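How to Sort and Pre-Treat Dark and Red Cottons Before the First Wash

New cotton in deep shades carries loose dye. Most of it comes out in the first three washes, and it will settle on whatever else is in the drum. The method on this page covers testing for loose dye, grouping the load, soaking, and washing. It applies to plain woven and knit cotton and to cotton blends with up to 39 percent polyester. It does not apply to silk, wool, viscose, or anything with a coated or printed surface.

What you need

A white cotton rag or an old pillowcase cut into squares
A basin or a clean sink with a stopper
Liquid detergent without bleach or optical brighteners
A kitchen thermometer
A clothesline or drying rack out of direct sun

Step 1. Read the care label

Look for the maximum wash temperature and for the words "wash separately" or "wash with like colors." Either phrase means the maker expects dye loss. If the label has been removed, treat the item as cold wash only.

Step 2. Test for loose dye

Wet a corner of the white rag with warm water and a drop of detergent. Press it against an inside seam for one minute, then rub lightly ten times. Check the rag in daylight.

No mark: the item can go in a mixed load of similar shades.
Faint tint: soak once, then wash with like colors.
Strong color: soak twice and wash alone.

Test each color separately on items with contrast panels or piping. Seam allowances usually hold more loose dye than the face of the cloth, so a faint tint from a seam is not a reason to return the item.

Step 3. Group the load

Three groups are enough for most households: reds and pinks, blues and purples, and blacks with dark greens and browns. Reds are the most likely to transfer and should not share a load with anything else until they pass the rag test clean. Weight matters as well - a heavy towel in with a thin shirt will abrade the shirt and release more dye from it.

Step 4. Soak

Fill the basin with water at 26 °C. Add the item, push it under until no air is trapped in the folds, and leave it for 30 minutes. Turn it over once at the halfway point. Drain, press the water out by hand, and rinse in fresh cold water. Repeat if the rinse water is strongly colored.

Salt and vinegar are often recommended at this stage. Neither fixes the dyes used on modern cotton. Commercial dye fixatives do work on some of them, but follow the packet and test on a hidden area first.

Step 5. Wash

Turn the item inside out and close any zippers. Use a cold cycle with a low spin and fill the drum no more than two thirds. Take the load out as soon as the cycle ends. Most staining between garments happens while damp cloth sits pressed together in the drum, and the longer the contact, the deeper the mark.

Step 6. Dry

Hang each item with its own space on the line. Do not let a dark piece lie over a lighter one until both are fully dry.

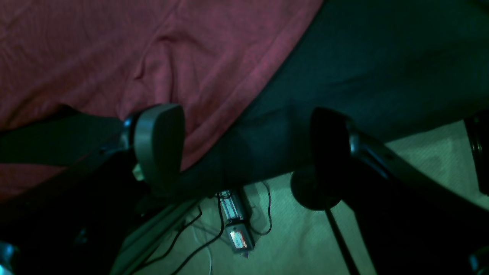
Page last changed: 28 November 2025

If dye has already transferred

Do not put the stained item in the dryer. Heat makes the stain much harder to remove. Rewash it alone in cold water with a full dose of detergent while it is still damp. If the mark remains, soak it for 4 hours in an oxygen-based stain remover, provided the label allows it, and wash again.

Color catcher sheets pick up dye that is loose in the water. They do little where two fabrics are in direct contact, and they do not replace sorting.

Questions about this page can be sent to Capucine Lacroix at the Wernirmont textile care desk. Please include the fiber content from the label.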